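Last edited Feb 6, 2019. Questions about the labels go to Kaja Butkienė, questions about the recordings to Valdis Zariņš.

# Fosska low-contrast pick set

Recordings of a single-arm task: pick up a pale object from a white table and put it into a cream bin with an opening lid. The set was made to test how far a grasp policy trained on ordinary coloured objects degrades when the object, the bin and the table are close in brightness. It goes with the Tranmont baseline code and uses the same episode layout.

## Contents

- 1,000 teleoperated episodes, split 900 / 100 into `train` and `test`
- two camera streams per episode, `side` and `head`
- joint positions, gripper opening and commanded pose at 15 Hz
- one outcome label per episode

The `side` stream comes from a fixed camera and is meant mainly for judging height over the table and clearance at the bin rim.

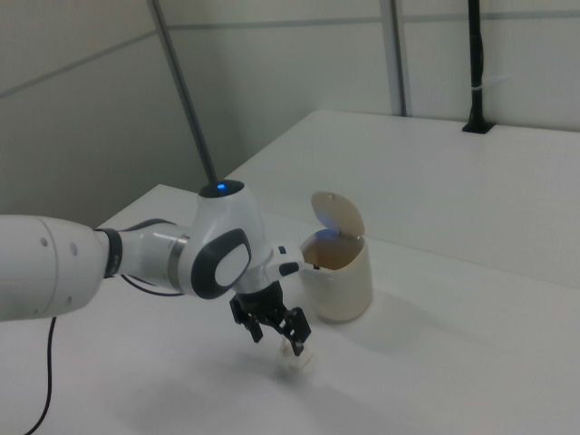
*`side` stream: gripper low over the table, bin lid open.*

## Labels

Each episode has one of four outcomes: `placed`, `dropped`, `missed`, `abandoned`. Labels were assigned by Ieva Liepiņa and Indrek Strazds working separately. Where they differed, Kaja made the final call and the row has `adjudicated = 1`. An object resting on the rim at the end of the episode is `dropped`, whatever it does after the recording stops.

`grasp_t` is the first time step at which the gripper opening stays constant for five steps while a close command is active. It is computed, not hand-marked, and is wrong for some very soft objects that go on compressing. Use the `grasp_t_ok` flag to filter these.

## Head stream
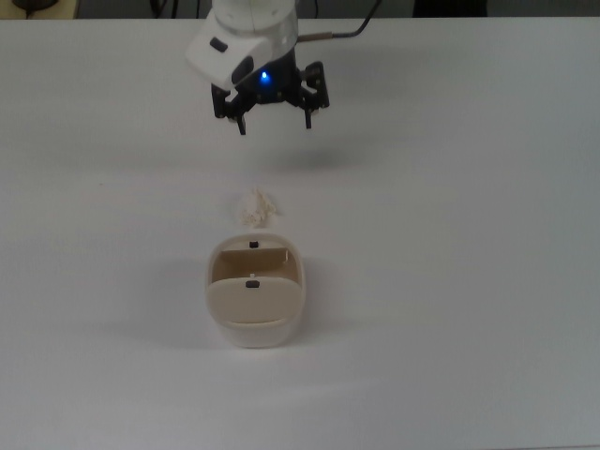
Object localisation is the weak point of the baseline. The detector from the Lamov release was run unchanged on the first image of each test episode, and it confuses the object with shading on the table or merges it with the bin. Separation is hardest in layouts like this one, where the crumpled off-white piece lies just short of the back rim and the only strongly dark marks on the container are two small black tabs. We suspect the detector picks up on the tabs – masking them moved its boxes in most of the cases Baiba Jõgi checked by hand – but no proper ablation has been run.

## Baseline

The policy takes both streams and the last two joint states. It was pretrained on 2,000 episodes of the coloured-object set and then fine-tuned on `train`. Dropping the `side` stream mostly increases `missed`; dropping `head` mostly increases `dropped`. Per-episode results are in `results/baseline.csv`. We do not report a single headline score, as the test split is small and the outcomes depend strongly on start position.

## Known problems

- The streams are synchronised in software. Offsets of one step are common at the start of an episode.
- White balance was left on automatic in the early sessions. The `wb_auto` column marks them.
- Bin pose is not recorded. The Adeleke loader expects a `bin_pose` field and will fail unless it is given a dummy value.
- Fingertip force is not available.

## To do

- [ ] re-run the head-only model with fixed white balance
- [ ] move `grasp_t` code out of the notebook
- [ ] checksums for the `head` archives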